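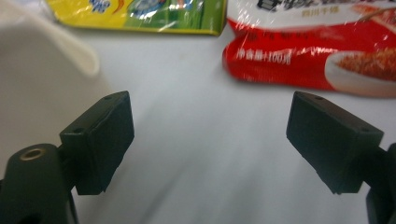 On apprend comment un geste à un robot ?
En le faisant soi-même, pince à la main, et en recommençant jusqu'à ce que les enregistrements se ressemblent un peu !

J'ai passé une bonne partie de décembre 2022 là-dessus pour Flillura : 20 prises par sachet, 3 sachets, et mes poignets s'en souviennent (je serre toujours trop vite, paraît-il). Le plus dur, c'est d'approcher lentement. 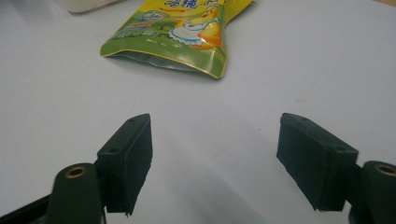 Doigts ouverts, face au petit sachet vert et jaune.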